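Does a taped patch on the table bias grasp success on soft objects?

Posted by Wodton

I'm trying to reproduce a handover result on deformable items. My policy was trained on 2000 demos and evaluated over 300 trials. Success drops when the duster starts near the duct tape. Setup:
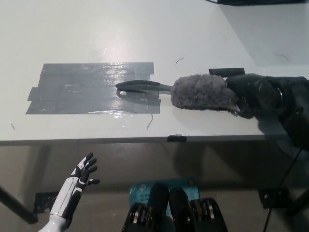
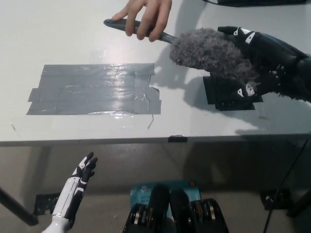
Microfiber duster, right hand on the fiber end in both.

Is the tape a visual confound, or is the soft head the problem?

Thịnh Hoàng
Could be either. Glare on the tape moves with head pose, and a wrist-blind policy may latch onto it. Run a paired test - same start poses, tape covered with matte white paper, same seeds. Report the difference per pose and not the pooled rate. With 300 trials split over many poses your intervals will be wide. I would go to 1000.

Fluker
just retrain with more data

Duyên Đoàn
Also log who holds the handle. We had 633 episodes where a person steadied the object and scored them with the unassisted ones. Separating the two changed our ranking of the baselines. Grip on the fiber end compresses, so finger position is a poor contact signal - use motor current.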